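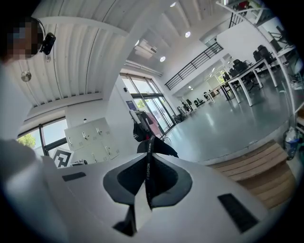

*Una bolsa negra junto al perchero, ante las puertas de cristal de la oficina de Ukmont.*

Ukmont ha decidido que los abrigos y las bolsas de su plantilla salgan de las mesas y pasen a percheros y taquillas. La medida, en vigor desde enero en la planta diáfana que la empresa ocupa en Stadau, se presenta en una circular interna como «un nuevo modelo de convivencia con los objetos personales». Traducido: cada cual cuelga lo suyo al entrar.

El plan lleva la firma de la consultora Drallano y, según la circular, afecta a 216 empleados. Ha costado 3.000 euros, entre mobiliario y asesoría. La empresa no ha querido detallar qué parte corresponde a cada cosa.

Nimal Weerasinghe, responsable de espacios de Ukmont, defiende el gasto. «Perdíamos casi dos horas al mes en reuniones sobre dónde dejar las cosas», asegura. Preguntado por cómo se calculó ese tiempo, remite al informe de Drallano, que no es público.

Sobre el terreno, la novedad es modesta. Hay un armario metálico blanco con compartimentos junto al ventanal y un perchero cerca de las puertas de cristal. Del uso que se les da no existen datos: ni Ukmont ni la consultora han previsto un recuento, y la propia circular admite que colgar la bolsa será «recomendable, pero voluntario».

Tampoco está claro qué ocurrirá en invierno, cuando los abrigos abultan más. En la sede anterior, el edificio Sun, ya se probó algo parecido y el sistema duró tres semanas — la dirección lo atribuye a la falta de espacio, varios empleados a que las llaves de las taquillas se perdían. Weerasinghe sostiene que esta vez «la cultura es otra».

Drallano presentará sus conclusiones en junio. El contrato contempla una segunda fase, dedicada a los paraguas, cuyo presupuesto aún no se ha comunicado.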